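June 2025 – tile and grout notes, Wendlow workshop

Picked up again on the dark square tile samples for the Riscombe kitchen. I had hoped to be done with grout by now, but the second batch of the Sedeo mix came up paler than the first, and I spent most of the morning trying to work out why. Same bag, same bucket, same me. My best guess is that I let the second lot stand too long before stirring it again, so next time I'm going to set the timer and stay put.

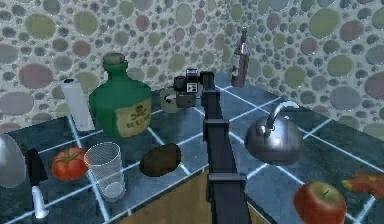 Dark tile with pale grout lines, green bottle on the left.

The test board has 126 tiles on it now, which felt like plenty until I dropped the corner of it on the bench and cracked 2. They're out and replaced. If anyone uses the board before I'm back, please go easy on the lower row – it's still setting.
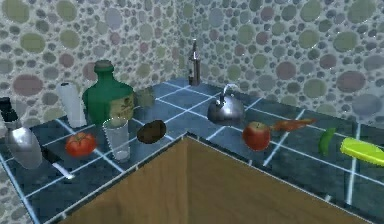
Inside corner, pebble pattern on both walls.

Corners next. I've always liked to start from the corner and work outward, even though it leaves slivers at the ends, and I know some of you do it the other way round and get lovely results. I'll try a dry layout both ways before I mix anything. The Dabbas spacers are a touch fat for this tile, so I sanded a handful down and put them in the blue tin.
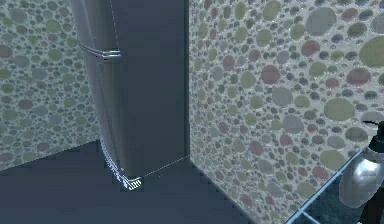 Dark refrigerator, silver handle.

Still to do: order more sealer (item 3096 in the supply book), wash the good float properly, and find my other knee pad.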